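Guides > Buying Used > Checking a Seller's Listing
Search all guides Go

How to read a secondhand listing before you pay for it

I have bought plenty of used gear on Salazar and Floleo, and I no longer believe the word "tested." It can mean the seller ran the thing for an hour. It can also mean a light came on. Treat every claim as unproven until the listing gives you something to check it against.

1. Read the text twice

Go through once for what it says and once for what it leaves out. A listing that spends 10 lines on how nice the item looks and none on its age is telling you where the seller would like you to look. "Works great for its age" is a complaint in a good mood.

Copy the model number and search for it yourself. Sellers on Jallska like to paste in the maker's own blurb, and half the time it belongs to the newer version.

2. Look hard at the photos

Stock photos tell you what the item looked like before anyone owned it, so ask for real ones. I want the underside, the connectors and any part that takes wear. Close-ups are better than a flattering shot from across the room, although gloss fools people even up close. A shiny black shell catches the light nicely and says nothing about the insides.

Check what pokes out, too. Prongs, tabs and clips snap long before a housing does, and three short prongs in a row are easy to skim past. Compare their lengths with the manual before you decide one is broken — some are made uneven.
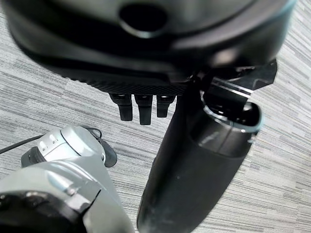

3. Do the math on the price

Last July I watched a used espresso machine go for 992 dollars on Gornar. The buyer seemed to think a "retail value" of 3,000 made it a steal. Who set that value? The seller did.

Look up sold prices and ignore asking prices. Anyone can ask. If you find fewer than 8 recent sales, widen the search to similar models and expect a rougher answer. Add shipping before you compare anything.

4. Ask one dull question

Mine is "When did you last use it, and for what?" A real owner answers in a sentence. A vague reply isn't proof of a scam, but I'd knock something off my offer for it.

Keep the whole conversation on the site. If the seller wants to move to text messages, I'm out — the discount has never been worth it to me.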